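*Section 2 of the member guide. Last checked October 4, 2022 by Dwynwen Humphreys, Umgate branch.*

## 2. Starting an interest group in your branch

Any member of Umgate can start an interest group. You do not need experience, and you do not need to be a member for a long time. Please read the whole section once before you begin, because steps 3 and 4 are often done in the wrong order and then the group does not appear in the programme.

### 2.1 Before you begin

You need:

- your membership number (it is printed on the back of your card)
- one other member who agrees to be the second contact
- a short name for the group, not more than 28 letters with spaces

> **Note:** The second contact must belong to the same branch as you. A friend from the Clistach branch may join the group, but may not be its contact.

### 2.2 Registering the group

1. Sign in to the members' page and open **My branch**.
2. Choose **Groups**, then **New group**. If you see only **Join a group**, your subscription has ended. Renew it first and then sign in again.
3. Enter the name of the group and select one subject from the list. For a group with two subjects, for example walking and sketching, select the one which comes first in the name.
4. Enter the membership number of your second contact. An e-mail goes to this person and must be confirmed within 8 days. After this time the form is deleted and you must fill it in again.
5. Write a description. The box accepts 164 characters. Say what the group does and how often it meets - the place can wait until section 2.3.
6. Press **Send to branch**.

> **Caution:** Do not write your home address or private telephone number in the description. It can be read by visitors who are not members.

### 2.3 Adding the meeting place

When the branch has accepted the group, a new tab with the name **Place** appears. It stays grey until your second contact has confirmed.

1. Open **Place** and select **Public** or **Private home**.
2. For a public place, type the name and the street. For a private home, type only the district, for example Mostyn. Members who have joined will receive the full address by e-mail.
3. Add up to two pictures, if you wish.
4. Press **Save**, and wait for the green line at the top of the page. If you close the page before this, the pictures are lost but the text is kept. 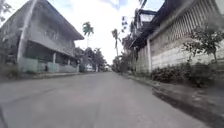
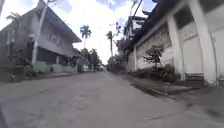
*Fig. 2: Street with a two-storey house on the left side.*

The pictures are shown side by side on a computer and one under the other on a telephone. To change their order, delete both and add them again.

### 2.4 Setting the first meeting

1. Open **Calendar** and press the plus sign.
2. Choose the day and the starting time. The time is always in the 24-hour form.
3. Set the largest number of people. Leave the field empty if there is no limit.
4. Tick **Tell members of my branch** only for the first meeting. For the later ones the members of your group are informed by themselves, and the others do not receive anything.

> **Note:** A meeting which is repeated every month must be entered as **Repeating**. If you copy it by hand, the list of names is not copied with it.

### 2.5 Inviting other branches

Groups with free places can be opened to Clistach and Kurodville. Go to **Sharing**, tick the branch and press **Save**. The contact person of the other branch has to agree, so please allow some days. A group meeting in a private home can be shared only when the owner of the home has ticked the box in his or her own profile.

### 2.6 If something does not work

- **The group is not in the programme.** Look under **Groups** for the word *Waiting*. In most cases the second contact did not confirm.
- **The name is refused.** Another group uses it already, also if this group is closed. Add the name of your district.
- **You cannot edit the description.** Only the first contact can do this. To exchange the first and second contact, see section 8.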